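Chapter 8
Starting and Running an Animation Studio

A studio is a business before it makes a single frame. It needs people, money, a place to work, and something to sell. This chapter looks at how small studios are set up, how they pay their way between projects, and how an original series moves from a pitch to a signed order.

Most new studios begin with service work, which means animating a show that another company owns. The pay is set by contract and arrives in stages. Original work pays nothing at first, but the studio keeps the rights. Wimon, the studio we follow in this chapter, was founded by Eleri Kneath and Tadhg Quinlan and did service work only until it began developing its own series, Posine.
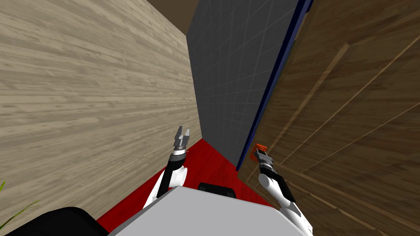 Figure 8.1 Computer-rendered interior with a red floor and a gray tiled wall.

The Posine pitch went to buyers as a short document called a series bible. It covered the main characters, the age group, the look of the show, and outlines for a first season. Áine Ó Súilleabháin wrote the outlines while Quinlan prepared the budget. Buyers asked more questions about the budget than about the story, and this is common. A broadcaster rarely pays the full cost of a series, so it wants to know where the rest will come from.
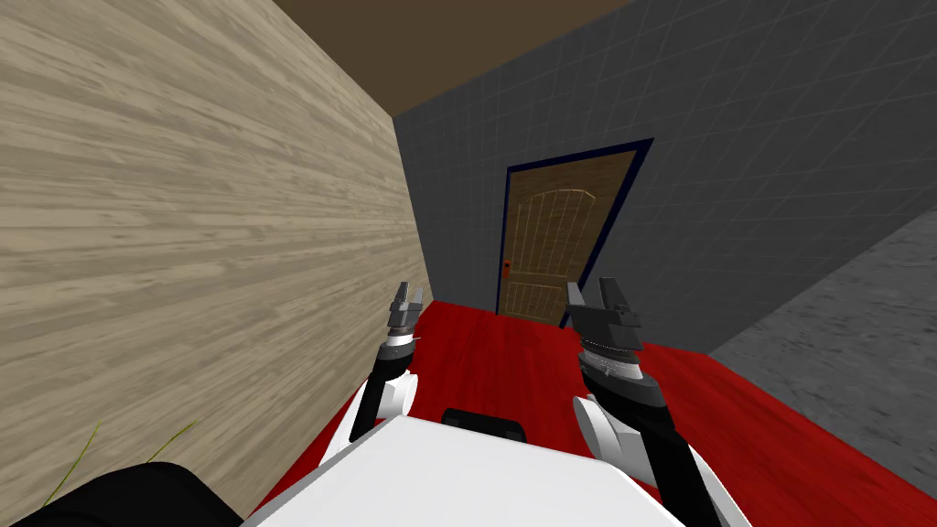

Budgets for animated series are built up from assets, meaning every character, prop, and location that must be made. A location used in many episodes costs less per episode than one used once, so writers are often asked to set new stories in places that already exist. Simple rooms are useful for this. The interior in the picture has wood-grain planks on one wall, square tiles on another, and a closed door, and a set of that kind can be given new surfaces and used again. The asset list should be agreed on before scripts are final.

Key terms: service work, series bible, asset, presale, co-production

8.1 Choosing a Business Structure

Two founders who share the work do not always share the risk.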